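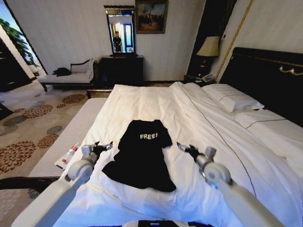 REINDEER TO BE LEFT OUT OF REINDEER EXPERIENCE

Zendstead, 16 December 2019
For immediate release

The animal campaign group Calier is pleased to announce that the Mapplebeck Centre in Zendstead has cancelled the live reindeer booked for its Christmas grotto. The grotto itself will go ahead, on the roof level of the car park known as Disedeck, and will still be called the Reindeer Experience. The banners had already been printed.

Two reindeer were due to spend 12 days in a pen between the pay machines and the lift, in sessions running from late morning until the shops closed. Visitors would have been able to stroke them, feed them and be photographed with them, against a backdrop of a forest. A real forest was not available on Level 4.

Calier wrote to the centre's management in the autumn, as soon as the booking was advertised, and received a reply thanking it for its interest in retail opportunities. A second letter, in which the word "reindeer" was underlined, did better. Members then handed in a petition signed by almost 200 shoppers, and held a weekly vigil by the car park entrance. The vigil was peaceful throughout, although several drivers took the group for parking attendants and one insisted on paying.

"Reindeer are herd animals built for snow, distance and quiet," said Mervyn Pearce, Calier's campaigns secretary. "Disedeck has a ramp, a height barrier and a recording of sleigh bells on a loop. I stood up there for an afternoon in a good coat and I wanted to go home. I at least knew where the stairs were."

The group's objections were set out in its letters and have not changed. Reindeer are easily stressed by handling, by strangers and by being moved about in trailers. They are prey animals and tend to hide it when they are unwell or frightened, so the calm reindeer so often praised by parents in the queue may not be calm at all. They need a particular diet, and the bag of carrot sticks to be sold at the gate was not going to help with that. Some of the animals hired out at this time of year go from one booking to the next with very little rest, and a licence on the wall does not make a car park any softer to stand on.

Calier would like it known that it is not against Christmas. This has been put to the group a number of times, mostly by people leaning out of vans. Its members will be eating a large meal, falling asleep and disagreeing about the television like everyone else. They would simply prefer the festival to be got through without hiring a bewildered animal to stand next to a ticket machine.

In place of the pen, the centre has agreed to a craft table where children can make antlers from card, and a story corner run by members of Calier. Father Christmas is unaffected by the changes and remains on his original hours. The story has been written specially and concerns a reindeer who is left alone. Early readers have found it short of incident, and a fox has been added.

Anyone who had booked a feeding session can have their money back from the customer desk on the ground floor, or swap the ticket for a place at the craft table. The centre asks that carrots already bought for the purpose be taken home.

Calier thanks the management of the Mapplebeck Centre for changing its mind, which is never easy to do in December with a banner up. It has asked for a written promise that live animals will not be used at future events, including the spring fair, where there has been talk of an owl. A meeting about this has been arranged for January. Mervyn Pearce will attend and has been asked by colleagues not to bring the sleigh bell recording.

The group is now turning to the 16 other Christmas events in the area that have advertised live animals this season. They include several nativities with donkeys, one of them indoors on a polished floor, and a garden centre offering penguins. Calier has written to all of the organisers. The garden centre has replied to say that its penguins are inflatable, and Calier is happy to withdraw its letter and wish them well.

ENDS

Notes for editors

Calier is a local group run entirely by its members. It campaigns by lawful and peaceful means against the use of live animals in entertainment. It meets monthly above the launderette in Zendstead, and new members are welcome, with or without a good coat.

Mervyn Pearce is available for interview. He would rather not wear the antlers, but has said he will if it is for television.

Reporters wishing to visit Disedeck should note that normal parking charges apply.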